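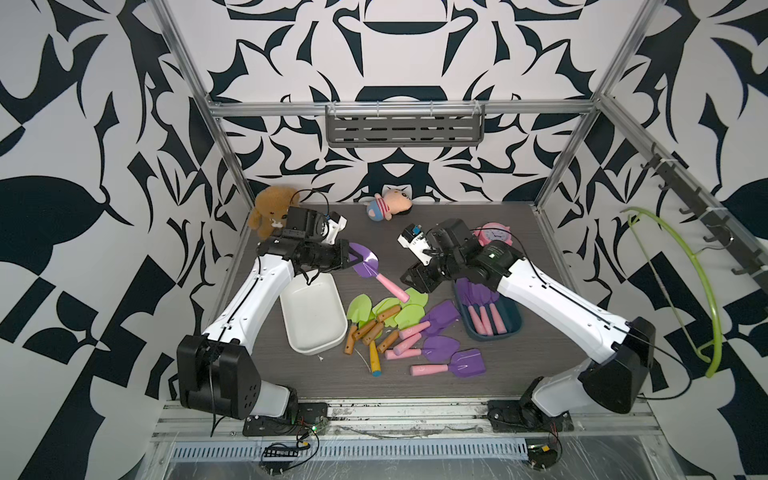 Filed under: Visual Arts Years 9–10 / Student Book

Chapter 4: Pattern and Repeat

Look down at your socks. Now look at the curtains, the bus seat you rode in on, the wrapping on your lunch. Somebody drew all of that! They drew one small piece, worked out how its edges would meet, and let it run on for metres.

The piece that gets copied is called the motif. The way it gets copied is called the repeat, and in this chapter you'll try four kinds: block, brick, half-drop and mirror. Mirror repeats are my favourite to teach, as a wobbly leaf drawn in two minutes can look quite grand once it has a twin facing it (try it with your own initials, too).

We'll start in black and white. Colour is wonderful and we get to it in Chapter 5, but it can hide a weak shape. With only ink and paper you have to think about the white bits as well as the black bits. Designers call these the figure and the ground, and in a really lively pattern your eye keeps swapping one for the other.

Textile printer Brynhildur Blöndal filled 89 pages of a sketchbook with a single curved leaf before she settled on the one used in her Osagie cloth. You won't need 89. You will need 13 small thumbnails by the end of Activity 4.1, and most of them should be quick and a bit scruffy.

Before you begin

Collect a soft pencil, a black marker, tracing paper and a sheet of grid paper with 20 mm squares. Find three patterns at home or at school and sketch the motif from each — only the motif, not the whole cloth or wall. Mark where you think one repeat stops and the next one starts. Swap with a partner and see if they agree.

Key words: motif, repeat, half-drop, figure, ground, symmetry

Last updated: November 2018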